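News > Local > Mallbridge

Mallbridge supply room switches to soft-pack tissues

The Mallbridge community hall has replaced boxed facial tissues with soft packs, building manager Firouzeh Zamani said. The change took effect in July and covers 14 rooms. Each room keeps two packs – one out, one stored.
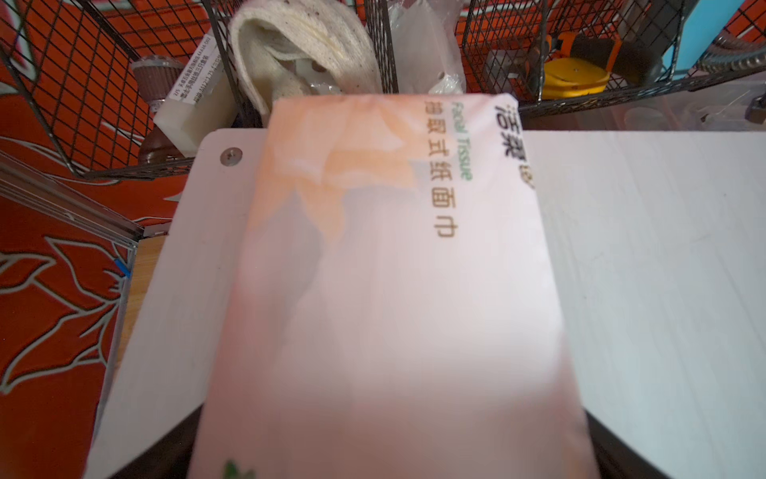
Storage

Film-wrapped packs are laid flat on a shelf. Stock is checked every three weeks.

Comments

Brahim Hajji: Do the packs fit the old wall holders?

Sombat W.: No. Ours sits on the desk.

Algirdas B.: The film tears if you pull too fast.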